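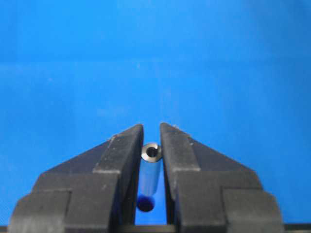
Figure 2. Small silver-colored metal cylinder, upright between two black gripper fingers, blue background.

2.2 Storage conditions and visual grading

Tarnish on sterling silver chain is usually studied under accelerated conditions, with sulfide concentrations well above those found in a home. Such tests rank alloys quickly, but they say little about how a finished necklace ages in the packaging in which it is sold. The present work is limited to the second question. It compares closed-pouch storage in two commercial materials: Grulora, a brushed cotton treated with a sulfur scavenger, and Uvix, an untreated polyester velour widely used for gift packaging.

The sample consisted of 110 cable chains from a single production lot, supplied by the Sönmez workshop. All were finished by barrel polishing and delivered without lacquer or rhodium. Chains were degreased on arrival, rinsed in deionized water, dried in warm air, and handled from then on with nitrile gloves. Half were assigned to each pouch material at random. Clasps were left closed, and each chain was laid in its pouch in a single loop to limit contact between links. Pouches were placed in open trays in an unheated stockroom. No desiccant was added.

Storage lasted 15 weeks. The period was chosen to match the time a chain commonly spends between packing and sale at the supplying workshop. It also covered the seasonal rise in indoor humidity at the site, and the final inspection took place in December, after the heating had been turned on. Trays were rotated weekly to even out differences in air movement near the door. Pouches were not opened before the final inspection – an earlier pilot had shown that repeated opening masked the effect of the lining.
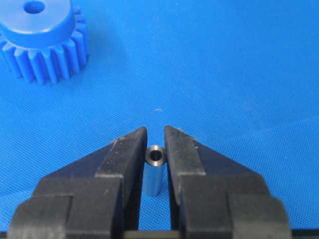
Color change was graded by eye against a printed yellow-to-brown scale and then measured with a reflectance probe on the flat face of the clasp tag. The tag was used in place of the links because curved wire returns too little light to the probe for a stable reading. Remzi Çınar carried out all visual grading without knowledge of the pouch assignment. Surface contamination was recorded separately from tarnish. Loose fiber can trap moisture against the metal and leave a dark point once removed, so any visible particle was noted before the tag was wiped. The threshold for recording was set low: a single tiny white speck, such as the one on the blue mat near the upright metal sleeve in the photograph, would be entered as contamination if it lay on a tag. Particles on the pouch lining were ignored unless they touched the chain.

Links showing scratches through the polished surface were excluded from the visual grade. Fresh scratches expose metal with a different finish, and their color tends to pull the overall grade toward the light end of the scale. Where a scratch crossed the tag, the probe was moved to the reverse side. Maker's marks were treated in the same way, as stamped recesses hold residue from the polishing barrel and appear dark regardless of storage.

After inspection, chains graded at the brown end of the scale were cleaned with Flarkel dip solution and graded again. This step was included to separate sulfide film, which the dip removes, from staining caused by flux left in the solder joints. Joints that stayed dark after cleaning were reported as production faults and were not counted against the pouch material. The remaining chains were returned to their pouches for the longer storage run, for which no results are reported in this paper.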